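Recogida de mesa con un brazo simulado: informe de proyecto
Autores: Darren Yeoman y Raed Chamoun. Agosto de 2020
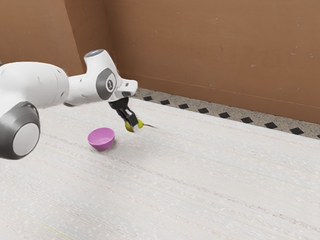 La pregunta de partida era si un brazo de propósito general puede encargarse ya de tareas domésticas sencillas. Nos limitamos a una sola: coger un objeto pequeño de la mesa y dejarlo en un cuenco. Todo el trabajo se hizo en el simulador Nkuna.

La política se entrenó con 1191 demostraciones y se evaluó en 173 episodios, con un máximo de 100 segundos por intento. El error más frecuente fue soltar el objeto antes de llegar al borde del cuenco – sobre todo con formas irregulares. Los fallos de agarre fueron menos comunes y se concentraron en los extremos de la mesa.

Con estos resultados no recomendamos el sistema para una cocina real. El modelo de contacto simplifica el rozamiento y no contempla objetos blandos que se deformen. En septiembre repetiremos las pruebas con el brazo físico del laboratorio de Ustmont, sin cambiar los criterios de evaluación.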